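**1/** Dish rack thread, because I finally found a setup I love and I can't keep it to myself!

**2/** For years I dried everything on a towel. Soggy towel, grumpy me. Then my friend Ursina passed along her old wire rack when she moved, and wow — a rack with a tray under it changes the whole evening.

**3/** The tray catches the drips, I tip it into the sink and I'm done. It's a bit scuffed by now and I couldn't care less. 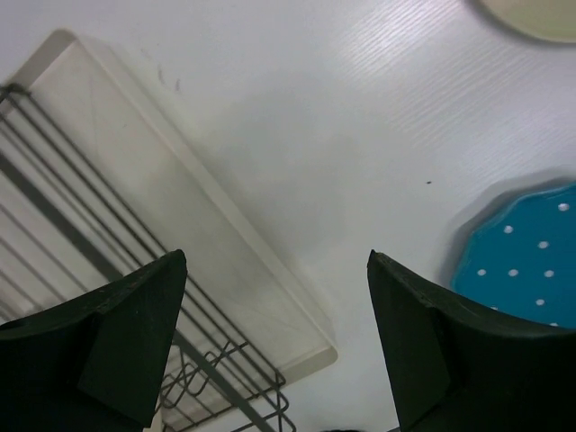
**4/** Bowls go in last, leaning toward the back. The polka dot dish I dry by hand, every time — I love that wavy rim too much to risk a chip!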